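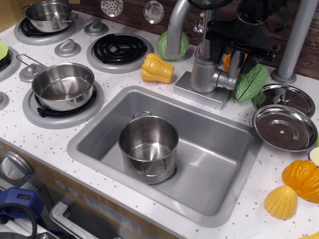
Re: [sodeck-talk] Those phone surveys (was: They are softening us up)

Hi all, and hi Jocelyn,

Sorry for the slow reply, I wanted to read yours properly before I stuck my oar in. I've left the main part of it in here so people who delete things (you know who you are) can follow along.

Jocelyn Villanueva wrote:

> I got the call again last night, third time this month. Same young man or same type of young man. He starts off nice as pie with how long have you lived in Sodeck and do you vote, and then by question five or six it's "Would you be more likely or less likely to support the Dultau pipeline if you knew that opponents had received outside money?" What outside money?? I have never heard of any outside money. But now I HAVE heard of it, and so has everyone else he phones, and that is how it's done.
>
> I've been reading up on this and it is textbook psychological operations. You plant the idea inside a question so the brain doesn't put up a fight. Then two weeks later the paper prints that people have "concerns about funding." I put this together with the blue flyers, the Dela Peña Hall meeting being moved at the last minute, and that page that popped up out of nowhere in December with all the followers, and I don't believe in coincidences any more. Somebody is running a campaign on this town and Braven is only the name on the front door.
>
> My advice is don't answer, don't sign, don't read the paper. Starve it. And if you do get the call, write down the exact words and the time and post them here. If we all do it we'll have the whole script.

Okay. First, I think you're right about the question. I'm putting that up top because I disagree with you further down and I don't want it to get lost.

What you got is called a push poll, or at least that one question is pushy in the way push polls are. I know this because I used to do it. Not for Braven, and not here, it was a long time ago in another province, in a basement with a drop ceiling and terrible coffee. I did phone surveys for two winters. Most of them were dull as dishwater (margarine, long distance plans, would you say you are very satisfied or somewhat satisfied) but every so often the supervisor would come round with a script on yellow paper and you knew it was a political one. And some of those had exactly the "would you be more likely or less likely if you knew" business in them.

So here's the bit where I'd be careful. There are two things that look the same from your end of the phone. One is message testing. A client wants to know which argument works best, so they call a smallish number of people, try six arguments on them, some nice and some nasty, and keep the ones that move the needle. The other is the real push poll, where they don't care about your answers at all, they only want you to hear the nasty bit, and they phone as many people as they can afford. The first is kind of grubby and the second is rotten. The way you tell them apart is mostly how long the call is and how many people get it. A true push poll is short. Nobody pays for twenty minutes of your opinions if they're going to throw them in the bin!

Yours sounds long. You said question five or six and that he was still going when you hung up. Did he ask your age and postal code and so on? They save those for the end usually, so you may not have got that far. If anyone stuck it out to the finish I'd love to hear from you, on the list or off it.

I did have a go at working out the scale of it. When Braven put its summary on the website (you have to scroll past a lot of smiling people in hard hats) it said the survey had 152 completed responses. We have 3,516 names on the voters' list in Sodeck, going by the last plebiscite. 152 completes is not saturation bombing. Even allowing for a lot of hang-ups, and believe me there are a lot of hang-ups, that's a normal small-town survey. What bothers me more is that the summary doesn't print the questions. If you asked people about "outside money" and then you report that people are uneasy about the opposition's funding, you owe us the wording, full stop. I've written to them asking for the questionnaire. I'll post whatever comes back, including if it's nothing.

Now the part where we part ways, Jocelyn, and I say this as someone who has eaten a great deal of your lemon loaf.

I don't think the flyers, the hall, the page and the phone calls are all one thing. I went and asked about the hall. The meeting got moved because the school concert had been booked for that night since spring and somebody had written it on the wrong month in the book. I saw the book. It's a mess, there are things crossed out on every page, and the concert is in pencil under what looks like a dog obedience class. You can say well that's what they'd want you to see, but then there isn't anything anybody could show me that would count, and I don't like being in that spot. I've been in it before with other things and it made me miserable company.

The blue flyers I'm fairly sure are from the pro-pipeline landowners along the Dultau road. They've got a perfectly open reason to want it, they'd be paid for the easement. They didn't sign them, and they should have, and I told one of them so at the gas station. He went a bit red.

The page I really don't know about. "Sodeck Forward" or whatever it's calling itself this week. I went through one of the busier posts, the one with the photo of the old pumphouse, and it had 101 comments when I looked, and I'd say I knew perhaps half of the names. The rest could be bought followers or they could be people's cousins in Calgary. You can look at when the accounts were made if you've got the patience. A bunch of new ones all in the same week with no pictures and nothing else posted would be a bad sign. I haven't had the patience. If somebody younger than me wants to do it I'd be grateful, and please write down what you find before deciding what it means!

That's sort of my whole worry with the psyops reading, to be frank. I did read the article you linked, all of it, even the part about the colours. A lot of the tricks it describes are real. Repetition works. Loaded questions work. Getting you angry before you get to the second paragraph works (it worked on me, I was cross by the end of the headline). But notice the article does all of those itself. It says the same phrase about nine times, it never tells you who wrote it, and it ends by telling you to stop listening to everyone else. I got a funny feeling reading it, like when the fellow warning you about pickpockets is standing a bit too close.

And I can't get behind "don't read the paper." The paper is thin and it loves a ribbon cutting, I know. But it was also the only outfit that printed the cost estimate for the lower intake, and if we'd all starved it we'd be arguing without that number. Read it with a pencil. Who's quoted, who isn't, where did the figure come from, is it a story or is it a press release with a new hat on. I did this for a couple of issues and found that the Braven piece in the second one was the company's own release nearly word for word, with one paragraph dropped. Guess which paragraph – the one about who pays for overruns. I sent the editor a letter about it, a polite one.

What I do love is your idea of writing down the script. That's the best suggestion anyone has made on here in months and I think we should do it properly. So if you get the call:

Ask who is calling, and what company they work for, and write it down. Then ask who's paying for the survey. They may say they can't tell you till the end, that was our rule too, so stay on and ask again at the end.

Put down the time you picked up and the time you hung up.

Get the questions as close to word for word as you can. It's fine to ask them to repeat one, they have to read it again exactly and they won't mind. We were paid by the hour!

Please be kind to the kid on the phone. He didn't write it. I once had a man blow a whistle down the line at me and my ear rang until supper.

Don't tidy it up afterward and don't put in what you think they were getting at, or put that separately underneath. If we've got a few people with the same wording from different calls, then we have something we can take to council and they can't wave it off as the list having one of its moods. If the wordings come out different, that's interesting too, because some outfits split the sample and try two versions.

I'll keep them all in one file and send it round to anyone who wants it. Jocelyn, would you start us off with yours? Even just the outside money one, and whatever you remember on either side of it. I'd also like to know if he gave any argument against the pipeline in the same style. If he read you nasty ones about both sides, that leans toward message testing. If it was only ever the one side getting mud on it, I'll be coming round to your way of thinking on that part at least.

One other thing, the next council meeting is back at Dela Peña Hall, seven o'clock, upstairs, side door. The agenda has the pipeline under "correspondence" near the bottom so bring a cushion.

Cheers from the end of the gravel

P.S. Whoever asked about the recording of the last meeting, it does exist but the first half hour is mostly chairs. Email me and I'll send you the link.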